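Sobre firmar paredes, otra vez

Escribo esto rápido que salgo en un rato y si no lo suelto hoy no lo suelto nunca.

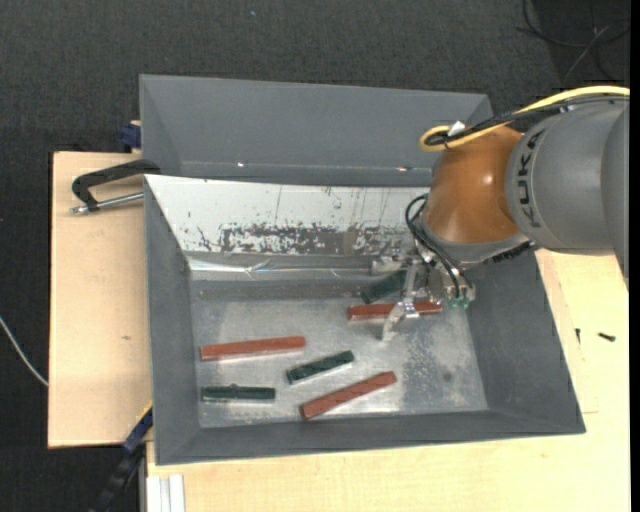 Senga Rennie me escribe que estoy equivocado de principio a fin: que un mural pagado por una marca de pintura sigue siendo un mural, que la pared no sabe quién firmó el cheque, y que los que nos quejamos es porque no nos llamaron. Vale. Me dolió un poco lo último. A mí sí me llamaron, Senga, y dije que sí, que es peor.

Para los que llegan nuevos: la semana pasada conté aquí lo del muro de la calle Firnberg. El muro largo, el de la fábrica de botones, que lleva en pie desde 1953 y que en el barrio hemos pintado todos alguna vez. Bueno, pues Pullero (los de los sprays) lo alquiló. Alquilar un muro, sí. Pusieron andamio, valla, una carpa con bebidas y a doce metros de cada lado un cartel con el nombre. Y nos ofrecieron a unos cuantos pintar "lo que quisiéramos" dentro de una paleta de 23 colores, que casualmente es la gama nueva.

Yo pinté mi trozo. Quedó bien, no voy a hacerme el mártir. Letras anchas, relleno en ocre y verde sucio, contorno doble. El verde por cierto cubre regular, hay que darle dos pasadas y la segunda gotea si la boquilla es gorda. Eso no lo puse en la encuesta que nos pasaron después porque me dio vergüenza, cosa rara.

Lo que me molesta no es el dinero. Cobrar me parece perfecto, llevo media vida pintando persianas de panaderías y cobrando, a veces en pan. Lo que me molesta es lo que taparon. Debajo de mi trozo había una pieza de Lalis. La última que quedaba entera en esa zona, creo, aunque siempre aparece alguien que dice que hay otra en el túnel. Estaba comida por el sol, la ese casi no se leía. Dieron imprimación blanca de punta a punta en una mañana y cuando llegué con la mochila ya no había nada que decidir. Pinté encima de blanco. Eso me repito: encima de blanco.

Chiến Khương, que pintó dos tramos más allá, lo lleva mucho mejor que yo. Me dijo que las paredes se tapan, que Lalis tapó a otros, y que si quiero guardar cosas que haga fotos. Tiene razón y las hizo él, además, un montón, desde finales de los noventa. Las tiene en cajas de zapatos ordenadas por línea de autobús. Me dejó mirar una tarde entera. 128 fotos solo de Firnberg. Hay una del muro recien llovido con la pieza nueva, los cromados todavía brillando, y un perro meando justo en la esquina. La quiero escanear y subirla pero me falta que me la vuelva a dejar, no le gusta que salgan de casa.

Mirándolas se ve una cosa que se me había olvidado del todo. Nadie dejaba hueco. Ahora entre pieza y pieza hay un palmo de pared limpia, todo muy educado, cada uno en su parcela como en una feria. Antes las letras se metían unas debajo de otras, se mordían. Se discutía mucho, también. Hubo gente que dejó de hablarse por una esquina, y yo fui uno, y no me acuerdo ni de qué esquina era.

Otra cosa, que me lo preguntaron en los comentarios. ¿Firmé? Firmé, abajo a la derecha, pequeño. La de la agencia me pidió que pusiera también la arroba y le dije que no me cabía. Me cabía de sobra. Es la única rebeldía que puedo contar de todo el fin de semana, así que la cuento.

Y no, no sé quién es el Hämmerli que firma el texto del folleto. Dice ahi que el graffiti "dialoga con la memoria industrial del barrio". La memoria industrial del barrio era mi tía cosiendo botones en cartones de doce, y la habría dialogado con la escoba al primero que le pintara el portal.

A Senga le contesto lo siguiente y ya me voy – que la pared no sabe quién paga, de acuerdo, pero yo sí, y se me nota en el trazo. Mirad el remate de la última letra, está tímido. En una persiana a las siete de la mañana no me sale así. Puede que sea la edad. Puede que fuera la valla, con gente detrás grabando con el movil y aplaudiendo cuando cambiabas de color. Aplaudiendo!!

El alquiler del muro dura hasta el verano. Después, según el papel, vuelve "a su estado anterior", que quiero ver yo cómo lo hacen. Supongo que blanco otra vez. Si alguien tiene fotos de la pieza de Lalis de frente y sin coches delante, que me escriba, a Chiến le faltan justo las dos del lado de la puerta.

Me voy que pierdo el bus. Las erratas las corrijo mañana o no.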